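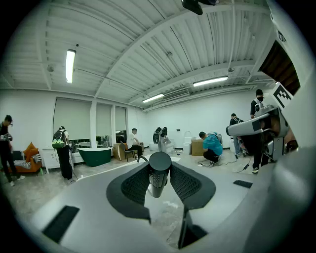
What should you compare first when you have two grippers and one afternoon?

Start with how the fingers meet the object, and leave speed and camera settings for later.

## Session 4: Comparing hand-held grippers

Notes by Ketill Vestergaard, 8 Jul 2022

The fingers on the gray unit are lined with black honeycomb-textured mesh pads. When you compare it with the Binum gripper, look at the pads before anything else. Check for dirt and loose edges, then close the fingers slowly on the test block and see if both sides touch together.

**Procedure**

1. Work in pairs. One person holds the gripper, the other writes.
2. Do 20 grasps per object with each gripper. Use the same objects in the same order.
3. Mark each grasp as held, slipped or missed. A slow slip still counts as a slip.
4. Swap roles and repeat.

Last April's group logged 1267 grasps and had to drop 122 of them — the object name was missing from the sheet. Fill in that column first.

**Camera check**

Before the first grasp, record a short clip with the fingers open and another with them closed. Both fingertips should stay in view. Ceiling lights can wash out pale objects, so try one clip facing the windows and one facing away.

**To hand in**

- Your grasp sheet, both roles
- The slip rate for each gripper and object
- One paragraph on which gripper you would pick for the Flevotberg task

Read the Rautiainen handout on contact area before session 5.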